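Hinness Shared Kitchen and Dining Room
Frequently Asked Questions: Bowls, Tables and Table Setting

The following answers apply to all groups that reserve the dining room at Hinness. Questions concerning reservations, deposits or the cold store are answered on separate pages. This page was last revised in April.

Bowls are kept by color, yellow with yellow and green with green, and the green bowls may be stacked.
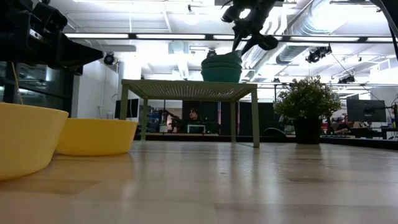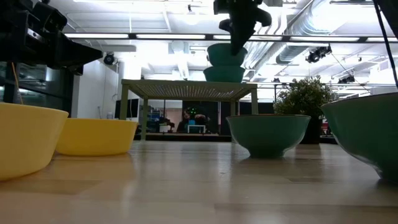
Bowls

Which bowls are available to groups?

The general collection consists of yellow bowls and teal-green bowls. Both colors may be used for any meal. They are listed in the inventory under the name Jemine, and that name should be used when reporting a missing or damaged piece.

White serving dishes marked "Chávez" on the underside belong to the upstairs meeting room and must be returned there after use.

How many bowls may be reserved?

A standard reservation includes 12 bowls. Groups that require more should state this on the reservation form. Additional bowls are issued subject to availability and must be signed for at the office.

May the two colors be stacked together?

No. The colors are shelved separately, and mixed stacks have to be taken apart before the next group can be served. Please sort before stacking.

What is the correct way to stack the bowls?

Place one bowl squarely inside the other so that the rims are level. A bowl that sits at an angle should be lifted out and set again. Do not press the bowls down. Bowls must be completely dry before they are nested, as damp bowls tend to hold together and are difficult to separate.

Carry no more than 2 nested bowls at a time when moving between the dining table and the side table. Larger stacks are to be moved on a cart, which is kept in the corridor next to the linen cupboard.

What should be done if two bowls cannot be separated?

Leave them as they are and hand them to the duty attendant. Knives, spoon handles and other tools may not be used to pry them apart. Most chipped rims reported last year had this cause.

Are the bowls suitable for the oven or microwave?

The bowls are not to be used in the oven. They may be used in the microwave for short periods, without lids.

Tables

What is the small green table for?

The pale green side table is a holding place for clean bowls during setting and clearing. It may be moved along the dining table as needed. It is not a seat, and it is not intended for pots, urns or anything directly from the stove.

The top is perforated, so liquids and crumbs will pass through to the surface underneath. Used bowls should therefore be scraped and taken straight to the wash area. If something does spill, wipe both the side table and the surface below it.

May items be placed directly on the wooden tabletop?

Yes, provided that they are clean, dry and not hot. Bowls should be lifted and set down; sliding them leaves fine marks in the finish, and these are visible under the ceiling lights. Trivets are in the top drawer of the serving cabinet.

How should the wooden tabletop be cleaned?

Use a soft cloth, lightly dampened, and follow the direction of the grain. Dry with a second cloth. Scouring pads, bleach and furniture polish are not permitted. The only product approved for the tabletop is Drellomus surface soap, diluted according to the instructions posted above the sink.

Who pays for damage to the table?

The group named on the reservation is responsible. The tabletop was refinished at a cost of 3,000 dollars, and the deposit has been set with this in mind. Small marks that can be removed during ordinary cleaning are not charged. Marks noticed on arrival should be reported before the table is set.

Plants and Decorations

May the potted plant be moved?

The plant in the black pot may be moved to another part of the table or to the serving cabinet. Please lift it by the pot, keep it clear of food, and return it at the end of the reservation. Watering is done by house staff - groups are asked not to add water.

May groups bring their own decorations?

Fresh flowers in stable containers are welcome. Candles, glitter and adhesive tape are not permitted on any table.

Clearing and Reporting

When must the room be cleared?

Evening groups must finish clearing by 9:30 p.m. Bowls should be washed, dried, sorted by color and returned to the shelf by that time. Bowls left in the sink overnight are subject to a cleaning charge.

A bowl was broken. What is the procedure?

Collect the pieces in the lidded bin marked for breakages and enter the bowl's color in the book at the office. A single broken bowl is not charged. Further breakages are charged at replacement cost - the current price list is available on request.

Whom should we contact?

Room reservations: Halina Dudek
Tableware and inventory: Nilton Arboleda
Table care and cleaning products: Ruth Montoya

Messages may be left at the office, which is open from 8:00 a.m. to 4:00 p.m.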